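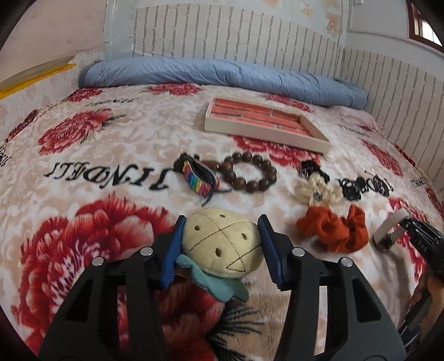
Re: Timing of the evening sitting

From: Kyung-tae Cha
To: Ededine meditation list
Date: 2019-11-02

Haris Lodhi wrote:
> The recording runs 62 minutes. Should the body scan be
> shortened so that we end on the hour? Also, does the
> chakra section stay in for December?

Leave the body scan alone. Cut the opening chant from six rounds to 4 and you get to 60 minutes with no edit to the spoken part. The chakra section stays, same order, root to crown. I will upload the new file to the Stemico folder tonight. Please delete the old one so people don't play it by mistake.

Kyung-tae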